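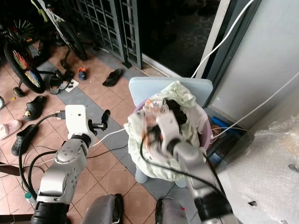

Laundry basket on a stool by the door, with the shoes still to be sorted.

How to clear a busy entrance in one go

By Shobha Namboodiri
14 shares | 3 comments

The space by the front door tends to fill up in our house. Shoes come off there, the children's bikes get parked there and the washing stops there on its way to being folded. I clear it in one session, in the order below.

What you need

A basket with handles, a low stool, a soft broom, a damp cloth, an old toothbrush and a shoe rack or tray. A bag for rubbish is handy too.

1. Get the washing off the floor

Put the basket on a plastic stool before you start on anything else. It keeps the clothes away from the grit, and you won't be bending down for every piece. Check that the stool is wider than the base of the basket or close to it, and that all its feet sit flat on the tiles.

Don't fold yet. Pull out anything dark that has got mixed in with the pale things and lay it on top, so that it can go in its own pile later.

2. Pair the shoes

Gather every shoe, sandal and flip-flop and stand them in pairs along one wall. Odd ones go at the end of the row. Give yourself until the end of the day to find the partner – under the bikes is the first place to look.

Clogs can be rinsed under a tap. If they have charms on, go round these with the toothbrush. Sandals with straps only need a wipe. Children's shoes should be tried on before they go back, and anything outgrown goes in a bag for passing on.

3. Move the bikes

Wheel the bikes to one side and sweep where they stood. Training wheels leave a line of dirt on tiles, which comes off with the damp cloth. Put the bikes back side by side, facing the same way, and leave enough room for the gate to open fully.

4. Deal with the packing

Deliveries leave a lot of wrapping behind.

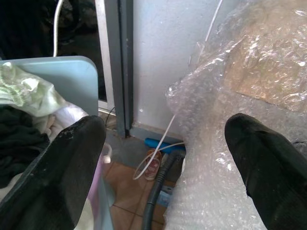 Bubble wrap takes up far more room than it should when it is left in a heap. Lay it flat, fold it in half lengthways, roll it from one end and tie it with string. Keep one roll and get rid of the rest. Cardboard boxes can be slit along the tape and flattened.

If a cable hangs near the doorway, clip it to the frame or the wall before you carry the basket past.

5. Sweep, wipe and fold

Sweep from the inside wall towards the gate. On patterned tiles the dirt is harder to spot, so go over the floor twice. Wipe it down and let it dry before the shoes go on their rack.

Take the basket indoors last and fold straight from it. The stool can stay by the door for putting shoes on.

Comments (3)

Hilde Cuypers
We roll our bubble wrap too, but I use a hair bobble in place of string. Quicker to undo.

Steinar Arnardóttir
What do you do about wet shoes? Ours ruin the rack.

Shobha Namboodiri
Steinar – newspaper inside them and leave them on a tray overnight.

© Vudville 2026 | Contact | Back to top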